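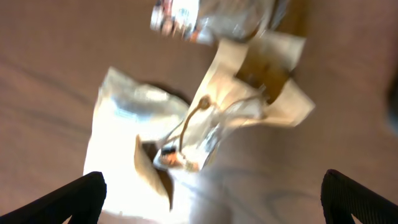
Home Posts Walks Kitchen About

Keeping a household book for a year

In January I started writing down everything we spent on food. I had tried it twice before with an app and given up both times, so on this occasion I bought a hardback notebook with squared pages and a pencil on a string, and hung it from the hook by the back door where the dog lead used to go.

The rule was simple. Whoever came home with shopping wrote down what it cost before they put the kettle on. I did not ask anyone to spend less. I wanted to know what a normal month looked like, and I thought that if we started being careful on the first day I would never find out.

The first month came to 290 pounds. That is for two adults and a teenager, and it includes washing-up liquid and that sort of thing, which I could not be bothered to separate. It does not include school lunches or the odd pub meal. I had told my sister I thought we spent less than 200, so I was a long way out.

Most of it was not the big shop. The big shop was fairly steady and I could have guessed it. It was the small trips that did it -- a pint of milk that turned into milk, a loaf, some biscuits and a magazine. The corner shop on Petkov Street got more of our money that month than the greengrocer and the butcher put together. I like the corner shop and I don't intend to stop going, but I had no idea.

The second month was 273. I put the difference down to the half-term week, when we were at my mother's and ate her food.

Snacks were the next thing I noticed. I had been writing "bits" for crisps and sweets and cereal bars, and by spring "bits" was the second longest column in the book. They were also all over the house. There would be an open packet on top of the fridge, another in the bread bin and a third in somebody's coat. We bought new ones because we couldn't find the old ones.

So now they live in one basket. When it is down to one crumpled bag, it goes on the list, and not before then.
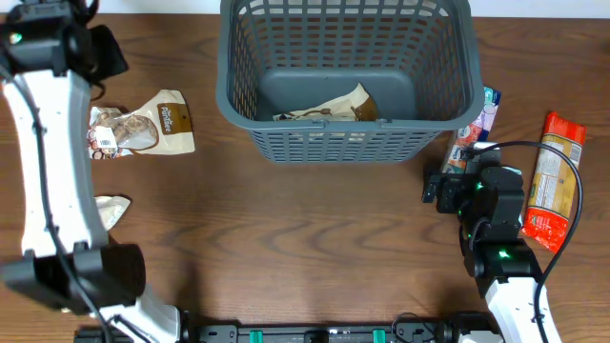 What I do with the columns

I rule each page into 6 columns. They are fresh, cupboard, freezer, bits, cleaning and other. I had more to begin with, including one for drinks and one for baking, but I kept forgetting which was which and flour ended up in three different places.

At the end of the month I add up each column in pencil and then go over the totals in pen. It takes as long as a cup of tea. I don't use a spreadsheet. My husband offered to make one and he did make one, and it is very good, and it has two months in it.

I keep the receipts in an envelope at the back until the totals are done, then they go. Some of the shops use that shiny paper that fades, so there is no point keeping them longer in any case.

There are things the book doesn't tell you. It doesn't show what got thrown away. In summer I tried adding a mark next to anything that went in the bin, and the answer was salad, every time, and I have since stopped buying the big bags. It doesn't show what was a good buy either. A sack of rice from the warehouse shop at Laten made one month look terrible and the next four look wonderful.

I had an email asking whether we argued about it. We did, twice. Once was over a jar of honey and once was over whether cat food counted as food. It goes under other.

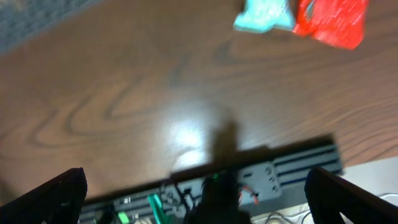
Špela Kelmendi

The part I had not planned for was the table. We used to do the sums at the kitchen counter, standing up, and it was always a rush. From the summer on I did them sitting down at a proper table with everything cleared to the side, and I made fewer mistakes. If you are going to try this, sit down for it.

I have also begun to write a line at the bottom of each month about anything unusual. "Freezer broke." "Visitors, nine days." "Found the good cheese at the Uvside market." Reading back through those lines is more interesting than the numbers. I had forgotten the visitors stayed that long.

The new notebook is the same make as the old one but the paper is thinner and the pencil goes through if you press. I will see how it gets on. I may go back to the stationer's in Vesa and ask if they have any of the old sort left.
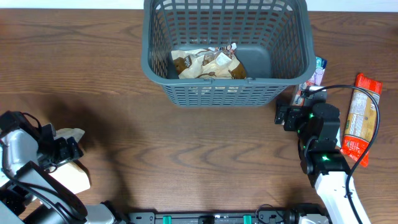
The snack basket, one bag in it.

A few people asked what the year came to in the end. We were just over 2,000 pounds by the time the summer holidays started, and the autumn was much like the spring. I haven't added up December yet. The receipts are in the envelope and I will do it when the house is quiet.

Filed under: Home and money, Notebooks

Contact | © Špela Kelmendi | Back to top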